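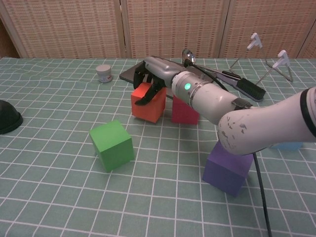

# Shimada Access Log Monitor

The Shimada Access Log Monitor is a rack-mounted appliance that keeps a record of who has opened, copied or changed personal data held on an organisation's own servers. It is supplied by Grostville to councils, colleges, housing associations and medium-sized firms in the United Kingdom and Ireland.

The unit reads log entries from file servers, mail servers and common databases, and stores them in a form that cannot be edited by ordinary account holders. It does not read the contents of messages or documents.

## What the unit records

Each entry shows the account used, the time, the item opened and the address of the device. Where an outside application has been given permission to read account details, the unit records the name of that application and the fields it has requested. Permissions that have not been used for 80 days are placed on a separate list for review by the data protection officer.

Alerts may be sent by email or text message. The standard alerts are as follows:

- an account opening an unusual number of personal records in one session
- an outside application requesting fields it has not requested before
- a change to the permissions of a shared folder
- logging switched off, or interrupted, on any connected server

Customers may write their own alerts. A guide to doing so, prepared by Tomomi Ueda of our documentation office, is supplied with the unit in print and as a PDF.

## Models

| | Shimada S | Shimada L |
|---|---|---|
| User accounts | up to 200 | up to 2,000 |
| Connected servers | 9 | no fixed limit |
| Power supply | single | dual, replaceable in use |
| Rack height | 1U | 2U |
| Mirroring to a second unit | no | yes |

Organisations with more accounts than the Shimada L allows should speak to the Gremville office before ordering. Two or more units can be joined, but the licence is priced differently and the site must be surveyed first.

## Installation

The customer is asked to provide a free rack space, two network ports and an administrator account with read access to the logs concerned. Our engineer will connect the unit, confirm that entries are arriving from each server and set the retention period agreed in the order. Servers do not normally need to be restarted – the exception is older mail servers, which are listed in the installation notes.

Retention periods are set by the customer. Once a period has ended, entries are deleted and cannot be recovered by us or by the customer.

## Updates and reported faults

Software updates are issued in January, April, July and October. Security updates are issued separately, as they are needed, and are signed before release. The unit will refuse any update without a valid signature.

Faults that may affect security should be reported to Vaida Juška, Head of Product Security, at the Gremville office. Reports are acknowledged by the next working day. Where a fault could have exposed customer data, all registered customers are told in writing, whether or not there is evidence that it was used.

## Warranty and support

Both models carry a three-year warranty on parts and labour. Telephone support is open from 8 am to 6 pm on working days. The Hikdale service centre holds spare power supplies and drives for both models. Drives removed under warranty may be kept by the customer on request – please state this when the fault is reported.

## Ordering

Quotations are prepared by Yoshinori Sasaki for public bodies and by Ayane Murakami for all other customers. Please state the number of user accounts, the number and type of servers to be connected, and the retention period required. Quotations include delivery, installation and one half-day of training at the customer's premises.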